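Garment Care 2: Folding and Storing Knitwear
Course handout, Skiludia Evening School, February

Bring one sweater to the session. Any weight will do, but a plain knit is easiest to learn on.

Why knits are folded
A sweater on a hanger carries its own weight from the shoulders. Over a season the shoulders form points and the body gets longer. Fold knits and keep them on a shelf or in a drawer.

Laying out
Use any surface larger than the sweater with its sleeves out. A bed, a table or a wide seat will work. Spread the body first, then draw each sleeve out to the side. Smooth from the center toward the hem with a flat hand. Do not pull on the ribbing. Pick off lint now, while the whole front can be reached.

Raglan sleeves
The seam runs from the neckline down toward the underarm, so there is no shoulder seam to fold along. Take the side of the neckline as your guide and fold straight down from there.

The Ponetti fold
Turn the sweater face down. Bring one side in to the middle and lay the sleeve back down along the body. Repeat on the other side. Fold the hem up to the chest, then once more. Bulky knits get one fold only.

Stacking
No more than 7 to a pile, heaviest at the bottom. The Draltcombe shelf boxes in the workroom hold nearly that many.

For next time: read the Liao booklet, section on wool and moths. 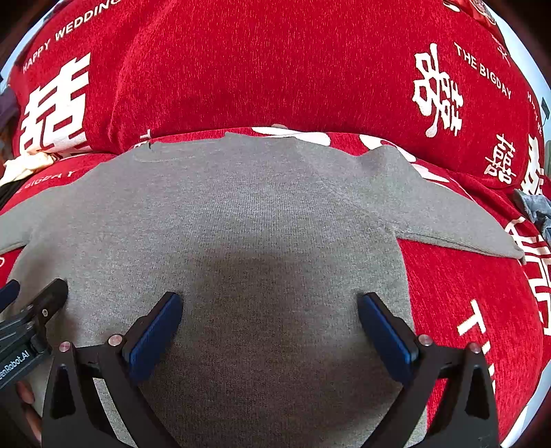
225 words, 2 min read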